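Print this page | E-mail this page
3 comments

Two-Arm Tabletop Project: Notes for Session 3
Robotics Practical, Pirnham

Welcome back! Last week was the slow part (joint limits, the stop button, everybody's first go at driving an arm by hand) and from now on it gets properly fun. These notes cover what we do between now and the demo in April. Read them before Thursday, please, and bring your team's logbook with you, even if there's hardly anything in it yet.

What the project asks for

Each team picks one household job that two arms can share at a table, collects its own demonstrations for it, trains a policy on them and then shows it running. The job can be small. Last year's Sturkevov team spent the whole term on moving a spoon from one side of a tray to the other, and theirs was one of the best reports I have ever marked, as they could tell you why each failed attempt had failed. I would much rather read that than a grand plan for cooking breakfast!

Your job must have a clear start, a clear finish and at least one moment where the arms have to take notice of each other. A handover counts. So does one arm steadying a bowl while the other one scoops. Two arms doing separate things at opposite sides of the table doesn't count, however nice it looks.

Choosing your objects

Spend real time on this. The arm doesn't know that a mug is easy and a napkin is hard, and after a week with your hands on the controls you will have strong opinions about both. Stiff things with an obvious edge are kind to beginners. Anything thin and flat on a table is a pain to pick up, paper plates especially, and folded paper changes shape each time you touch it. Shiny metal is awkward in another way: a ladle throws back the light, and the depth reading around it can go to pieces.

Mix your table up a bit. If the only things on it are the ones you need, the policy never learns to ignore anything, and then somebody puts a jar down on demo day and the whole lot falls over. Leave clutter in from the start and move it between runs. Put tall things at the back for some runs and at the front for others, so that the arms get practice reaching round them.

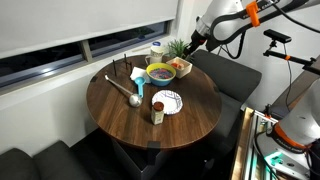
Lesego Fourie wondered whether it was worth putting loose cereal in the bowl at all, when beanbags or wooden beads would give the same scooping motion and be far less trouble to sweep up. My answer is that beads roll and beanbags don't pour, and it's the pouring we're after. Cereal is light, it sticks a little and it spills in ways you can see. Have a dustpan ready and write down every spill - they're some of the most useful data you'll get. Beads are fine for your first practice runs if your team would like them.

Collecting demonstrations

Aim for 294 runs per team. It sounds like an odd number, and it is: it's what the room timetable gives us once the changeovers are taken out. Across the whole course that brings us to around 3,000, all of which goes into the shared pool that everybody can train on. Isn't that great? Your own runs are for your own job, but the pool will help with general reaching and grasping.

Some habits to get into:

Swap drivers often. One person's style gets baked into the data very quickly.

Start each run from the rest pose, both arms, and wait for the tone.

If you fumble and recover, keep the run. If you fumble and give up, mark it "abandoned" in the log and keep it anyway.

Name your files the way the Potgieter sheet shows. Last year I lost a weekend to "final_new2".

Stay behind the line while the arms are live. Reaching in to straighten a plate is how people get pinched.

Training and testing

Junaid Afridi will run the training clinic and help you queue your jobs on Cinura, our training machine. Each job is capped at 36 hours, so don't leave your first one until the week before the demo. Start with a small model on a small slice of your data and look at what it does. It will be bad, and you'll learn a huge amount from watching it be bad.

For testing, lay the table out in ways you didn't use for collection. Write the layouts down beforehand and stick to them. Report all of the attempts, including the dull ones.

For Thursday

One page per team: your job, your object list, a sketch of the table and who drives first. Pencil is fine.

Shares: 3
Last updated: Thursday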